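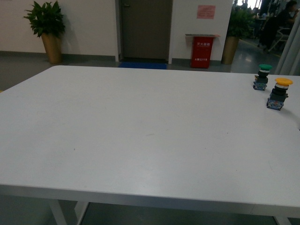

Fukine two-finger kit with the wrist camera: worth the money?

Forum: Arms, grippers and end tooling
Started by crankin, Tuesday, October 21, 2025

crankin
Member

We've had the Fukine starter kit since February and the hire period is nearly up, so I have to tell my boss whether to buy it or send it back. I thought I'd put down what I've found and see if it matches what other people have.

What you get is the two-finger gripper, the small camera that mounts behind it, the bracket, cables, a licence for the Tolla software for the length of the hire, and a box of spare finger covers. It doesn't come with an arm. We already had one.

The job is handling mushroom-head push buttons. Pick up, turn to the camera for a check of the face, put down upright. Parts are loose on a white table, no fixture. They're an awkward part for a gripper. The cap is wide, the body under it is narrower, and the contact block on the bottom has screw terminals on the side that catch on things.

Good so far:
Setup took me a day and a half with no help from anyone.
The fingers open wide enough for the bigger caps with room to spare.
The camera bracket hasn't moved since I tightened it.
Tolla lets you save a grip by name and call it up later, and it works as described.

Not good:
The finger covers wear. I'm on my third set.
Yellow caps get missed more often than green ones. Same table, same lights.
The manual is translated and the section on grip force is wrong in two places.
Support replies within a day but asks for the same log file every time.

Purchase price after hire is $900 for the gripper and camera, then the Tolla licence on top at $50 a month. The licence is the part I'm stuck on.

Catriona

noemi_sz
Member

What arm are you running it on? The force problem in the manual might be a scaling thing. On ours the number in the software was a percentage and the manual talked about it as if it was newtons.

crankin
Member

Negussie, the smaller bench model. And yes, that's one of the two errors. The other is that the default it tells you to start from is the maximum.

belloO
Senior member

I'd send it back. We had the same kit on trial at my last job and the gripper itself is fine, I've no complaint about the mechanism. The licence is what kills it. $50 a month forever to be able to save a grip position. You can drive that gripper straight from the Negussie controller with two outputs and a bit of patience.

Covers wear on everything. That isn't a Fukine problem.

noemi_sz
Member

You can drive open and close from two outputs. You can't get the finger position back that way, so you don't know if it's closed on a part or closed on nothing. We tried it for a fortnight and went back to Tolla.

belloO
Senior member

Put a sensor on it. There are plenty of cheap ones.

noemi_sz
Member

Then you're paying for the sensor, the wiring, and whoever does the wiring. And the cable has to go around the wrist. I'm not saying it's a great price, I'm saying the comparison isn't nothing against $50.

zsv_bench
Member

Catriona, on the yellow caps. How is your exposure set? If you left it on auto, the white table pulls it all over the place. Ours was doing the same thing with orange parts. I fixed the exposure by hand with a part in the fingers, and not with the table filling the view, and most of the misses went away.

Also clean the caps before you judge anything. Scuffs and specks on the face show up more on a light colour than on a dark one and the default check is fussy about them.

crankin
Member

Auto, yes. I hadn't thought about the table. I've got overhead lights reflecting off it as well, which can't be helping. I'll set it by hand in the morning and run the same parts through.

The caps I've been using are not new. They've been handled a lot.

dsarkozi
Member

Can I ask a basic question, which way up are you presenting the cap? We found it made a big difference whether the face was square on to the camera or tipped back.

crankin
Member

Square on, as near as I can get it. Held at the sides by the two fingers with the face towards the camera. I started with the fingers lower down and the part rocked backwards whenever the wrist turned, so I moved the grip up.
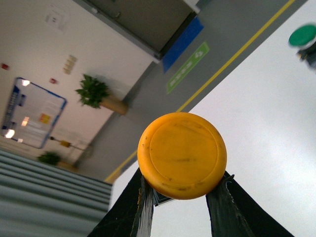
With the grip there I can turn the wrist right over and it stays put, provided the force is up at 60 per cent. Below that it creeps. The manual says you should never need more than half for a plastic part, so either the manual is wrong again or my covers are past it.

The inner edges of the fingers are where all the wear is. The outside faces get scratched too but that doesn't matter to the grip.

dsarkozi
Member

I'd say covers. A new set should hold a plastic cap at much less than that. What happens if you put fresh ones on and drop it back?

crankin
Member

Fine for a few days, then I'm winding it up again.

belloO
Senior member

So the consumables are a running cost as well. Add that to the licence. What's a set worth now? They used to be sold in packs only.

crankin
Member

Still packs only. $80 a pack from Dastex, who I've been buying from, and freight on top. Fukine direct is dearer and slower.

zsv_bench
Member

Don't buy the covers. Friction tape on the inner faces, trimmed with a knife, changed when it goes shiny. We've been doing it for over a year. Degrease the metal first or it slides off sideways under load. Leave a little gap at the tip so the edge doesn't lift.

noemi_sz
Member

I disagree with that one. Tape adds thickness and it's never the same thickness twice. If all you're doing is gripping then fine, but if you use the finger position to tell one part from another it'll drift on you. We sort by cap width and tape was a mess. Real covers go on the same every time.

zsv_bench
Member

Two layers of tape is nothing compared to the difference between a wide cap and a narrow one.

noemi_sz
Member

On your parts maybe. Two of ours are close enough that it mattered. I had to re-zero after every change and people forgot to.

zsv_bench
Member

Fair enough. For what Catriona is doing, with the camera checking the part anyway, I'd still use tape.

belloO
Senior member

Did you ask about buying the gripper without Tolla? They don't advertise it but there used to be a bare version with a plain driver. No saved grips, but it does report position. That would deal with Noémi's objection.

crankin
Member

I didn't know there was one. The sales rep has only ever quoted me the bundle. I'll ask.

dsarkozi
Member

There is one. I have it. Two warnings. The driver is Negussie only, which suits you. And the camera isn't supported at all without Tolla. It'll come up as an ordinary camera if you plug it into a PC, so you can do your own checking, but none of the part recognition comes with it. If the camera is why you wanted the kit then the bare version is no good to you.

crankin
Member

The camera is most of why we wanted it. I can write something for a go/no-go on the cap face but I'm not going to be able to write something to find loose parts on a table.

belloO
Senior member

Make a tray then. Cut some holes in a board and stand the buttons in it. The arm knows where they are and you don't have to find anything. Half the vision systems I've seen were bought to avoid making a tray.

crankin
Member

I know. The trouble is we have several sizes of contact block and they change the mix on me without much notice. I did a tray for the first size and it's in a cupboard now.

noemi_sz
Member

Same here. Trays are great until purchasing swaps supplier.

zsv_bench
Member

How did the exposure go?

crankin
Member

Set it this morning with a yellow cap in the fingers, as you said. Much better. I ran the same parts as last week and it missed the odd one, mostly when the part was lying near the edge of the table where the light's uneven. Green hasn't got any worse. I've also turned the table a bit so the worst of the reflection is outside where it's picking.

Put tape on as well. Two layers. It's holding at well under half force so far, but it's one morning.

Heard back from the rep. The bare gripper exists and he was a bit short with me about it. He's also offered the first year of Tolla at half price if we buy the bundle before the hire ends.

belloO
Senior member

And the year after?

crankin
Member

Full price. I asked for it in writing that the gripper keeps working with the plain driver if we let the licence lapse. No answer on that yet.

dsarkozi
Member

Get that answer before you sign. Mine did need a firmware change to go between the two and they had to send me the file. It wasn't hard, but I couldn't have done it without them.

crankin
Member

Good to know, thanks. I'm leaning towards the bundle with the discount and then dropping back to bare if the licence isn't earning its keep. Leaning, not decided. I still want to see how long the tape goes.

belloO
Senior member

Still think you'll end up making a tray.

noemi_sz
Member

If you do take the bundle, back up your saved grips off the controller. Tolla keeps them in its own folder and a reinstall wipes the lot. It's under Tools, Export, and you have to tick the box for calibration separately.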